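Clothing Donations and Textile Care: Frequently Asked Questions

Albers Community Clothing Exchange
Last revised Aug 8, 2018

The following answers apply to all clothing and household textiles given to, or borrowed from, the Exchange. Questions not covered on this page may be directed to Bindu Menon, Manager of Garment Services, at the front office on the ground floor.

GENERAL

Who may use the Exchange?
Any resident of the Albers district may donate or collect clothing. Proof of address is required at the first visit only. Residents of Utevow may donate at any time but may collect clothing only with a referral from a partner agency.

Is there a limit on what I may take?
Each household may take up to 12 garments per visit. Socks, underwear and infant clothing under size 2T are not included in the limit. School uniforms are handled separately through the Firier Uniform Fund, and a form is available at the desk.

Is there a charge?
No. Cash donations are accepted, but staff will not ask for them at the time of collection.

DONATING

What do you accept?
We accept clean everyday clothing for adults and children, coats, scarves, belts, bed linens and towels. Denim of any weight is welcome, including jeans, skirts, jackets and overalls.

What do you not accept?
Pillows, electric blankets, carpets, single shoes, and anything that has been stored with mothballs. Garments with a company logo are accepted only if they do not suggest that the wearer is a current employee of that company (security uniforms, for example).

Must items be washed first?
Yes. Please wash and dry every item completely before bringing it in. Bags that contain damp clothing are refused at the door, as mildew spreads quickly to the rest of the stock.

Should I remove repairs, patches or name labels?
Leave patches and repairs in place. Name labels should be cut out or covered. Dry cleaning tags and safety pins must be removed.

How should bags be packed?
Use a closed bag or box weighing no more than 40 pounds. Please do not use hangers. Shoes go in a separate bag, tied in pairs.

May I drop off donations when the Exchange is closed?
No. Items left outside are exposed to weather and are usually discarded. Larger donations from schools, churches or businesses are received by appointment, and a loading door is available on the Cliler side of the building.

SORTING AND GRADING

How are donations sorted?
Each item is checked and placed in one of the following grades.
Grade A: ready to wear, no repair needed.
Grade B: minor repair needed, such as a missing button or an open seam.
Grade C: not wearable, fabric may be reused.
Grade D: waste.

Are faded jeans graded lower?
Fading alone does not change the grade. Denim is expected to fade, and uneven color is common even in new garments. A lower grade is given when the cloth has become thin enough to see light through it, most often at the inner thigh, the seat and the knee.

What about frayed hems and waistbands?
A frayed hem is Grade A if the fraying is even and the seam above it is sound. A frayed waistband is Grade B, as it carries the strain of the garment and will usually open further with wear. Lined garments are checked on both sides — the lining often gives out well before the outer cloth.

Can I find out how my donation was graded?
We do not keep records for individual donors. A receipt showing the number of bags received is available on request.

FOLDING AND PRESENTATION

Is there a standard fold for denim?
Yes. All denim is folded in the same manner so that size labels can be read from the shelf. The instructions below are the ones used at our own tables, and households are welcome to follow them at home.

For jeans: Close the zipper and button. Hold the garment by the waistband and shake it once. Lay it flat with the back pockets facing up, then fold one leg over the other so that the outer seams meet. Push the point of the seat inward to make a straight edge. Fold the hem up to the waistband, then fold again in half.

For denim skirts: Lay the skirt face down and smooth it from the waistband to the hem. Fold each side to the center, then bring the hem up to the waistband.
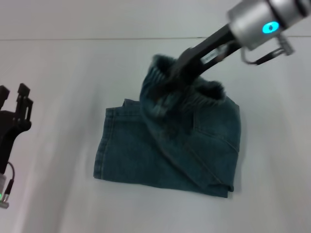

Stiff or heavy denim may not hold the final fold. In that case, stop at the previous step and place the garment at the bottom of the stack. Stacks should stand no higher than the shelf divider, with the folded edge facing out.

My jeans come out of the dryer badly creased. Should they be ironed before donation?
Ironing is not required. Removing denim from the dryer while it is slightly damp, pulling the seams straight by hand and finishing on a line will take out most creases. Pocket bags should be pushed flat, or they will leave a ridge on the front of the garment.

Which direction should the side seams lie?
Seams should lie on top of each other and run straight. If the leg twists, as it does in some older jeans, fold along the natural line of the cloth and disregard the seam.

How long do garments stay on the shelf?
Garments remain on display for 28 days. Unclaimed items in good condition are then moved to the seasonal store or offered to partner agencies. Winter coats are kept on display through the end of February.

REUSE OF WORN FABRIC

What happens to Grade C denim?
It is cut into panels for the mending class. Pockets are removed whole, with their stitching, and are free to anyone who asks at the desk. Zippers and metal buttons are saved in jars.

May I request fabric for a school or craft project?
Yes. Please apply in writing and state the type of cloth and the amount needed. Requests for more than 500 panels require approval from the Manager of Garment Services and should be made well before the date of use.

Do you sell fabric scraps?
No.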